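Can a machine do my chores yet? Quick FAQ

Updated Mon 16 January. Same questions keep landing in the Akidia inbox so putting the answers in one place. Short ones. Will fix the wording later.

So can I buy a robot that does housework?
Vacuuming, yes. Mopping, sort of. Folding, dusting, wiping, loading a dishwasher that somebody else stacked wrong — not in the way you mean it. Demos exist. A demo is one shirt, one table, one good day.

What about the shop floor?
Further along. Same box, same shelf, same height, all day long, fine. Our Helletti cell moves parts from tray to tray and has done 2,673 trays with no one standing next to it. Put a rag in the tray and it stops and beeps.

Why is a rag so hard?
Cloth has no fixed shape. Pick it up twice, you get two diffrent things. A cup is a cup from every side. A rag folds over itself, hides its own corners, sticks to the next rag.

Which chores are closest?
Wiping a flat counter. Picking stuff up off the floor and dropping it in a bin. Moving clean cups from a rack to a shelf, if the shelf is at a decent height. Slow, all of them.

Which are furthest off?
Making a bed with the duvet cover still to go on. Ironing. Cleaning behind the toilet. Anything with a fitted sheet.

How slow is slow?
Our counter wipe on the Trurnora arm took 269 seconds last April. A kid does it in 20 if you ask nicely. It's faster now but I haven't got a fresh number I trust, so no number.

How does it learn the job?
People do the job first, many times, using hand-held grippers in place of their fingers. The grippers track where they are and how far they're open. The robot learns from that. We have 2,567 recordings for dusting and wiping and it is still not enough for every desk out there.

Can't it just watch videos of people cleaning?
Helps a bit. Video doesn't tell you how hard someone is pressing, or what the fingers hidden behind the cloth are up to.

What about dusting electronics?
Asked a lot, mostly by offices. Screens are awkward. Thin, glossy, they tip if you lean on them, and cables get everywhere. 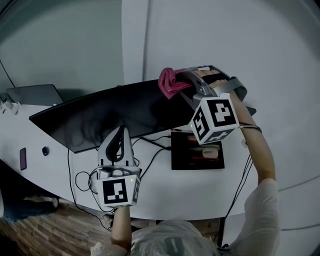

Press too lightly and the dust stays put. Too hard and you've bought someone a new screen. A person feels the difference right away, two stiff fingers don't, so the arm has to work it out from other clues. We're not selling this one yet. Please stop asking for a date — there isn't one.

Will it use sprays?
No. Dry cloth only for now. Liquids near power strips is a seperate conversation.

Is it safe around kids and pets?
The ones we run are behind a line on the floor and switch off when you cross it. That's not a home product. Wait.

Do I need to tidy before the robot comes?
Yes. I know. Everyone laughs at this one.

Should I hold off hiring a cleaner?
No. Hire the cleaner.

Can I try one?
Mwakalinga site only, 2 visitors at a time, closed shoes. Write to the usual address and put "visit" in the subject line or it gets lost with the rest.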